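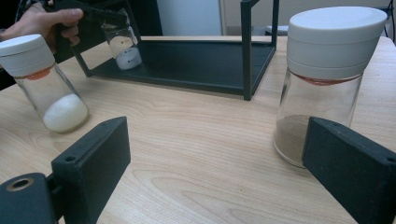 연구노트: 우울 자가보고 척도 야간 응답 자료 정리 및 상담 연계 기준 검토
2021년 11월 18일
작성: 상담심리연구실 자료분석 담당
공유 대상: Fouad Chraibi, Wanting Yan, 실습 상담원 전원

1. 금일 작업 범위

7월에 개시한 Tan 과제(성인 초기 우울의 경과 및 도움 요청 행동에 관한 종단 조사)의 2차 응답 자료를 정리하였다. 수집 플랫폼 Vumus에서 내려받은 원자료는 총 2,485건이며, 이 가운데 자정 이후 새벽 5시 이전에 제출된 응답은 426건이다. 금일은 이 야간 응답의 취급 방식과, 자해 사고 문항에 응답한 참여자를 상담으로 연계하는 절차의 문구를 검토하였다. 1차 자료와의 병합은 금일 작업에 포함하지 않았다.

2. 자료 상태

원자료의 제출 시각은 서버 기준시로 기록되어 있어 한국 표준시로 변환한 후 작업하였다. 위 야간 응답 건수는 변환 이후의 값이다. 지난 회의 자료에 실린 표는 변환 이전 값으로 작성된 것이므로 더 이상 인용하지 않는다. 해당 표를 사용한 발표 초안이 있으면 작성자가 직접 교체하고, 교체 여부를 본 노트 하단에 기재하기 바란다.

결측은 대체로 후반부 문항에 몰려 있다. 특히 수면 문항 다음에 배치된 대인관계 문항에서 응답을 중단한 사례가 눈에 띈다. 문항 자체의 부담인지 화면 전환의 문제인지는 현재 자료로 구분할 수 없다. Vumus의 모바일 화면에서는 해당 지점에서 페이지가 바뀌며, 데스크톱 화면에서는 한 페이지로 이어진다. 접속 기기 변수는 Deltimex에 요청해 두었고 회신은 아직 없다. 변수를 받기 전까지 결측 대체는 실시하지 않는다.

동일 참여자가 두 차례 제출한 사례는 먼저 제출된 응답을 채택하였다. 단, 먼저 제출된 응답이 절반에 미치지 못하는 경우에는 나중 응답을 채택하고 비고란에 코드 2를 입력하였다. 이 규칙은 1차 때와 동일하다.

3. 야간 응답의 취급에 관한 논의

Wanting Yan 연구원은 야간 응답을 별도 집단으로 분리하여 분석할 것을 제안하였다. 새벽 시간대의 기분 평정은 같은 사람의 낮 시간 평정과 의미가 다를 수 있고, 불면을 동반한 참여자에게서는 그 차이가 더 클 수 있다는 취지이다.

Fouad Chraibi 선생은 분리에 신중한 입장을 밝혔다. 본 척도는 지난 2주간의 상태를 묻도록 되어 있으며 응답 순간의 기분을 측정하는 도구가 아니다. 제출 시각을 기준으로 집단을 나누면 교대 근무자와 불면 호소자가 한 집단에 섞이게 되고, 그 결과를 임상적으로 해석하기 어렵다는 의견이었다. 선생은 면담에서 들은 바로는 낮에 차마 열어 보지 못한 설문을 가족이 잠든 뒤에 작성했다는 참여자도 있었다고 덧붙였다.

논의 결과, 주 분석에서는 분리하지 않고 제출 시각을 공변량으로 포함하기로 하였다. 교대 근무 여부는 기초 조사 문항에서 가져온다. 분리 분석은 부록용으로 한 차례 실시하되, 결과의 방향과 관계없이 보고한다. 이 결정은 결과를 확인하기 이전에 이루어졌음을 기록해 둔다.

4. 상담 연계 절차 문구 검토

현행 안내문은 Pirkero 상담소의 접수 담당자가 사용하는 양식을 옮겨 온 것이다. 실습 상담원들로부터 첫 문장이 지나치게 사무적이어서 통화가 일찍 끝난다는 의견이 접수되었다. 현행 문장은 다음과 같다.

"귀하의 설문 결과 위험 수준이 확인되어 연락드립니다."

참여자 입장에서는 본인이 판정을 받았다는 인상을 받을 수 있다. 또한 점수만으로 위험 수준이 확인되었다고 진술하는 것은 사실과도 맞지 않는다. 자가보고 점수는 추가 면담의 필요성을 알려 줄 뿐이며, 위험 평가는 면담을 통하여 이루어진다. 이에 다음과 같이 수정안을 작성하였다.

"설문에 적어 주신 내용을 읽고, 요즘 어떻게 지내시는지 직접 여쭙고 싶어 연락드렸습니다. 지금 통화하기 괜찮으신지요."

수정안에 대하여 다음 사항을 함께 정하였다.

가. 자해 또는 자살에 대한 생각은 완곡하게 돌려 묻지 않고 직접 묻는다. 직접적인 질문이 그러한 생각을 유발한다는 우려가 실습생 사이에 여전히 있으므로 다음 사례회의에서 관련 문헌을 함께 읽는다.

나. 통화 시작 시 참여자가 혼자 있는지, 말하기 편한 장소인지를 확인한다. 곤란하다고 하면 가능한 시각을 묻고 그 시각에 다시 연락한다.

다. 부재중인 경우 음성 메시지에는 연구실 명칭과 회신 번호만 남긴다. 설문의 내용이나 우울이라는 단어는 언급하지 않는다.

라. 통화가 3회 연결되지 않으면 책임 상담자에게 보고하고, 동의서에 기재된 비상 연락 절차의 적용 여부는 책임 상담자가 판단한다. 실습생이 단독으로 결정하지 않는다.

마. 즉각적인 위험이 있다고 판단되면 통화를 유지한 상태에서 책임 상담자를 호출하고 응급 기관에 연계한다. 이 경우 위 라항의 횟수 기준은 적용하지 않는다.

5. 남성 참여자의 도움 요청 문항에 관한 메모

자유 응답을 읽는 과정에서 남성 참여자의 표현 방식에 관하여 몇 가지를 적어 둔다. 정식 질적 분석이 아니므로 외부 인용은 삼간다.

우울하다거나 슬프다는 표현은 드물고, 피로, 짜증, 집중 곤란, 음주 증가와 같은 표현이 자주 나타났다. 상담을 받지 않은 이유로는 "이 정도로 갈 일은 아니다", "더 힘든 사람이 있다"는 취지의 응답이 반복되었다. 증상의 총점이 높은 참여자에게서도 같은 응답이 보였다. 현행 도움 요청 문항은 "우울할 때 누구에게 이야기합니까"로 시작하는데, 스스로를 우울하다고 여기지 않는 응답자는 이 문항을 해당 없음으로 처리할 가능성이 있다.

Wanting Yan 연구원은 3차 조사에서 문항의 앞부분을 "지내기 힘들 때"로 바꾸는 방안을 제시하였다. 1, 2차 자료와의 비교 가능성이 문제가 되므로 기존 문항을 유지하고 새 문항을 뒤에 추가하는 쪽이 적절해 보인다. 문항 추가는 연구윤리 심의의 변경 승인 대상이다. 변경 신청서 초안은 본인이 작성한다.

6. 상담원 소진에 관한 사항

연계 통화를 맡은 실습생 두 명이 통화 직후 다음 일정으로 곧바로 이동하고 있음을 확인하였다. 통화 후 기록 시간과 휴식 시간을 배정표에 별도로 표시하고, 어려운 통화가 있었던 날에는 당일 중 책임 상담자와 면담하도록 한다. Fouad Chraibi 선생이 면담 가능 시각을 배정표에 기입하기로 하였다. 실습생이 담당 사례의 변경을 요청하더라도 이를 평가에 반영하지 않는다는 점을 서면으로 안내한다.

7. 미결 사항

접속 기기 변수: Deltimex 회신 대기. 회신이 없으면 Vumus 관리 화면의 접속 기록으로 대체 가능한지 확인.
안내문 수정안: Pirkero 상담소 측 검토 요청 예정. 승인 전까지는 현행 양식을 사용하되, 첫 문장은 책임 상담자의 지도하에 조정할 수 있음.
변경 신청서: 초안 작성 후 Fouad Chraibi 선생에게 송부.
자유 응답의 비식별 처리: 지명과 직장명이 남아 있는 응답이 있어 재점검 필요. 처리 완료 전에는 공유 폴더에 올리지 않음.
사례회의 문헌: Wanting Yan 연구원이 선정.

8. 추가 기재

변환 이전 표의 교체 여부
중간보고 발표 초안: 교체 완료 (Wanting Yan)
실습생 교육 자료: 미교체, 해당 표 삭제 예정

코드북의 비고란 설명에 코드 2의 정의가 누락되어 있어 금일 보완하였다. 이전 판을 내려받아 둔 사람은 새 판으로 바꾸어 사용하기 바란다.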